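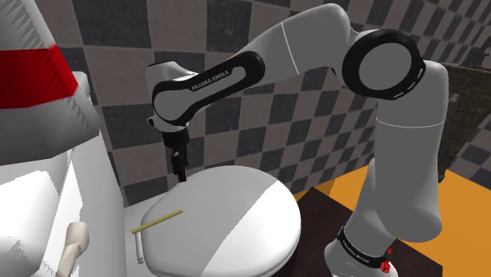 Candela Zabala wrote: I would keep the checkered wall and change only the grout. In my opinion the pattern is not what makes a small bathroom look small. A bright white grout on dark tiles does that, since every line jumps at your eye.

Home Forums Kitchen and Bath Tile and Grout New posts Search Log in

tilo_k wrote:
Thank you, Candela. For those who did not read my first message: I am planning the toilet wall in our apartment in Climdale and I have to choose between a checkered wall in two colors and one plain color. The tile is from Andholm, matte. The installer quoted 1,868 for labor on the checkered version, and he says it is the same price for plain. My wife wants the check. I wanted it too until my brother-in-law told me that it will look like a restaurant kitchen.

My questions are these:
Which grout color goes between a light tile and a dark tile?
Is a 2 mm joint too narrow for a wall that is not perfectly flat?
Should the check go up to the ceiling or stop at half height?

morwen_b wrote:
Your brother-in-law is right, I am sorry. I lived with a checkered bathroom for many years. In the first month you love it and after that you see only the places where the lines do not meet. If the wall is not flat it is even worse. A plain tile forgives much more.

Saturnino Zabala wrote:
I do not agree with morwen_b. The lines must meet in a plain wall too, and you see the mistake also there if you stacked the tiles straight. The difference is how much contrast you choose. Black and white is hard. A warm beige with a dark gray is much softer, and I think it is a good choice for a room where you stay five minutes.

For the joint, take 3 mm. I know that in the showroom everything is shown with the narrow joint and it looks elegant. But the showroom panel is mounted on a perfect board. On a real wall the 3 mm gives your installer some room to correct, and after grouting you will not see a big difference.

hollis77 wrote:
Price question first. Why does he charge the same for both? When I had a two-color pattern done, the man asked for more, because he had to open the boxes of both colors and lay everything dry on the floor before starting. If somebody charges the same, I would ask if he is going to do the dry layout at all.

tilo_k wrote:
Good point, I will ask him. He did not mention a dry layout.

About the colors, we are between pure black with cream, and the softer pair that Saturnino describes.
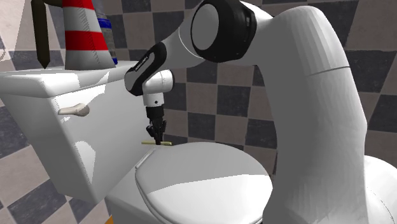
Checkered wall tile, dusty pinkish beige with dark slate gray.

morwen_b wrote:
All right, this is less aggressive than I imagined. I still would not do it up to the ceiling.

Candela Zabala wrote:
I like the little bit of mottling on the surface. It hides water spots much better than a flat color. Our dark tiles are completely uniform and after each cleaning I can see where the cloth passed.

For the grout, I vote for a middle gray, something between the two tiles. If it is close to the light tile, the dark squares look like they are floating. If it is close to the dark tile, you get a net over the light ones. Make a sample board before you decide. Glue four tiles on a piece of cement board, grout it, and wait until it is completely dry. Gray grout changes a lot when it dries - mine went two shades lighter and I almost called the shop to complain.

hollis77 wrote:
Agree about the sample board. I used the Trinix grout in gray and it was fine, but please mix all of it from the same batch. I bought one more bag later and there is a corner near the window which has another tone. Guests do not see it. I see it every morning.

Saturnino Zabala wrote:
I would not use Trinix on a matte tile without a release agent or a sealer first. The haze stays in the surface and you will be scrubbing for a week. It happened to a neighbor of mine with a similar tile.

hollis77 wrote:
With respect, that is a problem of washing too late and not of the grout. I washed after 20 minutes with a sponge that was almost dry and I had no haze.

Saturnino Zabala wrote:
Maybe. My neighbor also says he washed in time. We will not solve it here, so let him test it on the sample board.

tilo_k wrote:
I spoke with the installer this evening. He does the dry layout, it is included, and he prefers 3 mm too. He wants to begin the layout from the center line of the toilet, so that the cut pieces are equal at both sides. I had imagined to begin from the corner by the door.

Lozano has the tiles in stock and the delivery costs 70. They take back closed boxes until the end of March, so I will order a bit more than I need of each color.

The height is still open. My wife says ceiling.

morwen_b wrote:
The center line is correct. For the height, tape some paper squares on the wall and leave them there for a few days before you order.

Candela Zabala wrote:
Ceiling! A half-height check needs a trim piece on top, and the trim from Andholm costs almost as much as the tile. Please write again when the sample board is dry, I would like to know which gray you took.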